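Visits > Lab Tours > Fliltside Simulation Lab

Fliltside opened its simulation lab to visitors on 2 October 2026. I went for one item on the program, the session on the door fault. The lab had been running a two-arm robot through simulated houses since January, and a run of failures in one house, known as Kostiuk, had held up the project.

The fault is easy to state. While the robot passed between glazed panels in the hallway area, its estimate of its own tilt drifted. The balance controller trusted the estimate, corrected for a lean that did not exist, and produced a real one. Of 2991 logged passes, 40 ended in a stop or a collision.

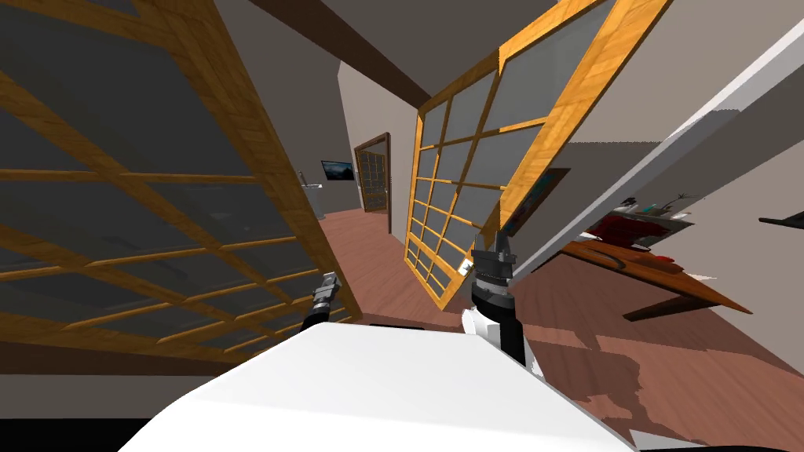 A visitor in the second row wondered whether a fault found only in simulation should count as a safety matter at all, and was told that the same controller code would run on hardware. The log is treated as an incident log for that reason, and each entry gets a written cause.

Most of the session dealt with the stop logic. Vultard, the supervisory layer, is meant to freeze both arms when body tilt passes a set limit. It did so, but it read tilt from the same estimator that had drifted, so the trip came late. Replays from the head view make the size of the error plain: a landscape painting that ought to hang square beside the doorway looks skewed, and the glazed structure on the right leans right across the view. Both grippers were empty at that point.

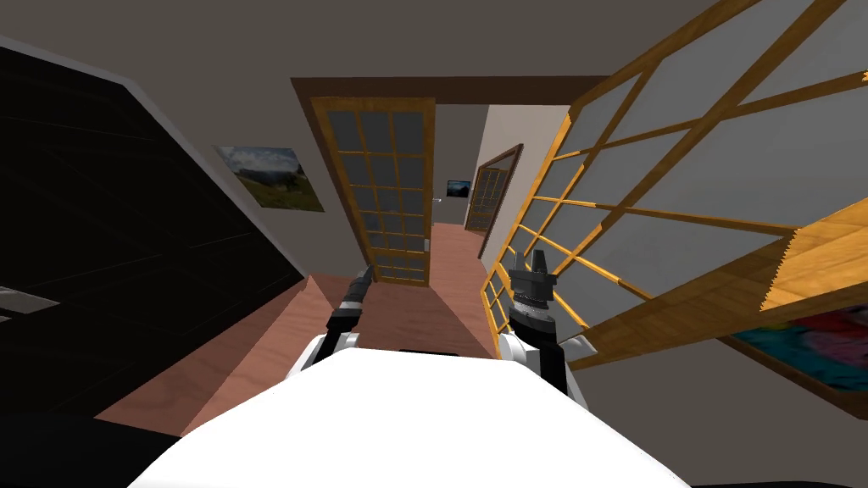
The cause took eight days to find. Fudus, the contact module, had been reporting light touches against thin door bars as ground contact. The estimator then used those touches as a fixed reference. Narrow bars and repeated panes gave it plenty of chances to be wrong. 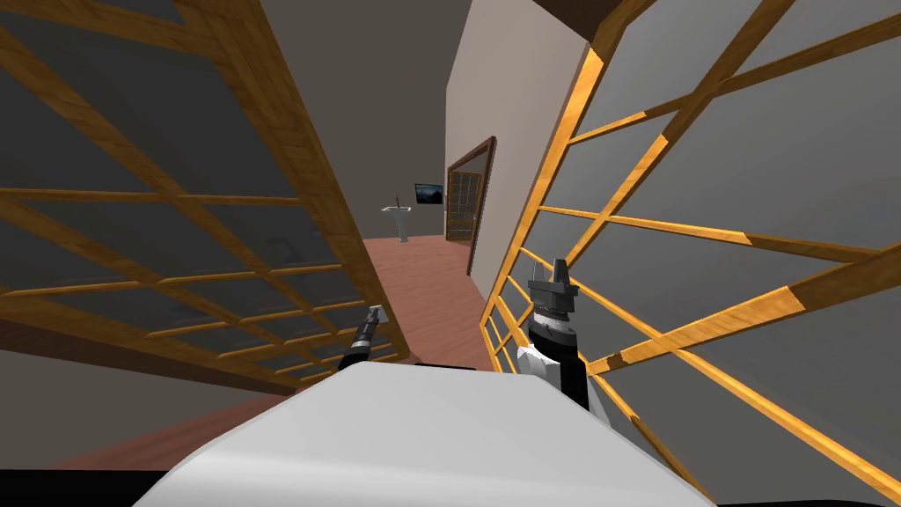
Lattice panels on both sides of the corridor, Kostiuk house.

The fix has two parts. Contacts above knee height no longer feed the estimator, and Vultard now has its own tilt source.
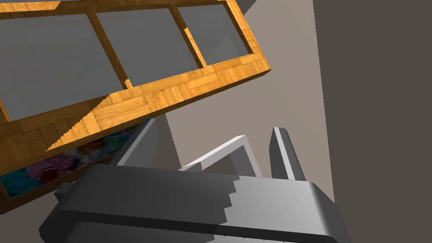

The lab then reran 100 of the logged passes with both changes in place. None tripped late. Two still ended in a stop, and those remain open — the staff would not guess at a cause. Hardware trials wait until both are closed.

Comments

doorframe_dan: Sharing one sensor between control and shutdown is an old mistake. Glad they wrote it up.

mkt: Did they say what the tilt limit is?

Reply from the author: No. I asked, and it is still being changed.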